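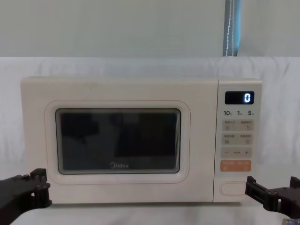 Balcombe Break Room Gets a Microwave, and Then a Meeting About It

Filed under: Local / Work & Money

The second-floor break room at the Balcombe building has a working microwave again, ending a stretch in which lunch on that floor was eaten cold, or carried down a flight of stairs and eaten resentfully.

The new oven is a cream-white Midea with rounded corners and one orange button. It stands on a white cloth, a touch that has drawn more comment than the oven itself. The panel is labeled in Chinese, apart from the numbers, and this has drawn more comment than the cloth.

Balcombe is shared by several small firms, among them the label printer Sturnia and the bookkeeping office Cendari. The previous microwave, a gray one of no particular age, gave out in March during what Sturnia's office manager, Solveig Aasen, describes as "a perfectly reasonable attempt at a baked potato." She declined to say whose potato.

A replacement was slow to arrive. The building's management held that kitchen appliances belonged to the tenants. The tenants held that the old microwave had been there before any of them, and was therefore part of the building, like the radiators. Letters were exchanged. One of them, seen by this site, runs to two pages and uses the word "amenity" 15 times.

In the end Fares Karam of Cendari bought this one secondhand from a couple who were moving overseas, and asked the floor to chip in. So far 20 people have. Karam says he is not keeping track of the others, and then named two of them.

That left the buttons. Under the display is a row with 10, 1 and 5 on it, each followed by a small character, and for the first few days most people treated these as a sort of combination lock. Tõnu Butkienė, who works at Sturnia and cooks rice at the office more often than his coworkers would like, wanted to put English stickers over everything. Aasen was against stickers. Jade Ackroyd, also of Sturnia, proposed a laminated card on the wall, and was told that the wall belonged to the building.

The matter went to the monthly tenants' meeting, where it took up most of an hour set aside for parking. Indrek Eglītis, who chaired, allowed each side five minutes and a rebuttal. The stickers were voted down. The card was approved, to be hung by string from a cupboard handle so that it touches no part of the wall.

"It's a microwave," Eglītis said afterward. "You put the soup in. You look at the soup."

The cloth is still a live issue. It came from Aasen's house, and she says it protects the surface and makes the place look less like a bus station. Butkienė says a white cloth under a microwave is a bet against human nature, particularly on a floor that eats this much curry. Both agree that it should be washed. They differ on who should take it home, and a sign-up sheet posted on Tuesday has one name on it, in Aasen's handwriting, which is Ackroyd's.

Other rules passed at the meeting are less disputed. Food is to be covered. Anything that needs longer than five minutes should wait until after the lunch rush. The oven door is to be closed "like a door," in the words of the minutes, " – not like a car." Fish was discussed and put off to June.

Management has taken note of the new oven, and has written to remind tenants that it accepts no responsibility for it. The same letter asks whether the downstairs staff might use it while theirs is being looked at.

A reply is being drafted.

Last updated: May 5, 2023

Comments (5)

potato_truther
We all know whose potato it was.

Marge on 2
The cloth is nice. There, I said it. Leave the cloth alone.

dk_lunchbox
Had one with Chinese buttons in grad school for six years. Learned how to heat coffee and never looked into the rest. You'll be fine.

Third Floor
We have had the same microwave for ages and have never held a vote about it. We also wipe it out. Just mentioning.

Marge on 2
@Third Floor your fridge, though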